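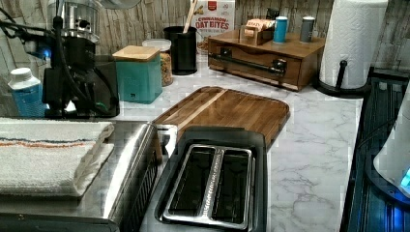

Fig. 4. Toaster and cutting board on the marble-patterned counter

4. Set up the breakfast corner

You've reached the fun part of the Brilley counter guide! A toaster, a board and a clean towel, and you're nearly ready for the first slice.

4.1 Stand the toaster on the flat counter with both slots facing up. Nothing goes over the slots, ever.

4.2 Lay the cutting board flat, groove side up, close enough that toast can go straight onto it.

4.3 Fold the towel in half the long way and keep it within reach.

CAUTION: Unplug the toaster and let it cool before you move it or shake out the crumbs. 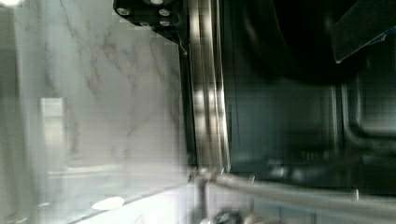

4.4 Wipe the counter right up to any metal trim. Crumbs love a ridge – a soft, dry brush gets them out in no time. Go with the grooves and finish with a damp cloth.

NOTE: Skip scouring powder on marble finishes. A drop of dish soap does a lovely job.

4.5 Line up your everyday things along the backsplash: mug, tumbler, canisters, utensil crock. Put the tall pieces at the ends if you can.

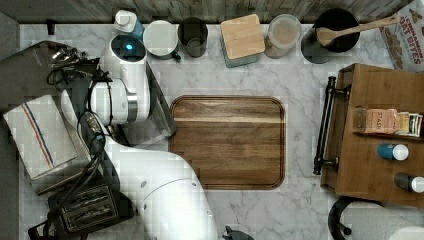 4.6 Leave the board clear until you're ready to slice. It makes such a difference first thing in the morning – all that room for bread and fruit!

4.7 Oil a wooden board when the grain starts to look dull. Rub it in, wait 27 minutes, then buff off the extra.

Continue with section 5, Filling the canisters.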